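Storing condiments and fruit in a shared staff kitchen
Community Help – Workplace Facilities

Posted by Bartosz Żak
Status: Answered
Views: 265

Our organisation occupies one floor of a shared building and provides a common kitchen for staff and visitors. In September the kitchen was repainted and the old pantry cupboard was removed, leaving us with one refrigerator (a Stukberg, 226 litres) and a single open shelf.

The refrigerator is now full by mid-morning. I have been asked to draft a short notice setting out which items must be refrigerated and which may remain on the shelf or the table. The items most often disputed are tomato sauce, mustard, bread and bananas. I would be grateful for advice on suitable wording, and on whether opened sauce may be kept at room temperature. The kitchen is not air-conditioned outside business hours.

2 replies

Zofia Domański
Accepted reply

The manufacturer's label should be your first reference. Where it states "refrigerate after opening", the notice should say the same. Commercial tomato sauce is acidic and keeps better than most condiments, but in a room that becomes warm overnight I would recommend refrigeration once the seal is broken. Unopened bottles may stay on the shelf until the best-before date.

The following wording has been in use at our Urnholm office and may be adapted as required.

Sauces and condiments
Opened bottles are to be kept in the refrigerator door, with the date of opening written on the cap or label. Bottles brought out for lunch are to be returned by 2 pm.

Fruit
Bananas are to be kept at room temperature and away from other fruit, as they hasten ripening. Overripe bananas may be peeled and frozen in a labelled container. Cut fruit of any kind must be covered and refrigerated.
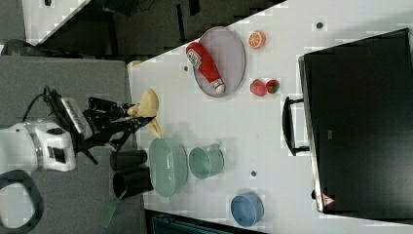 Bread
Bread is to be kept in a closed bin or in the freezer. Refrigeration causes it to go stale sooner and takes up space needed for other items.

Unlabelled items
Any opened item without a name or date will be discarded at the end of the working week.

I would suggest that the notice be limited to a single page and fixed to the refrigerator at eye level. Our first version ran to 1000 words and was not widely read.

Cabello
Reply

Agree with the above for the most part. We leave the sauce out all year and have had no complaints, although our kitchen is on the cool side of the building. Mustard likewise. Mayonnaise must always be refrigerated.

It may also be worth asking building management for a second refrigerator – ours was approved within the month.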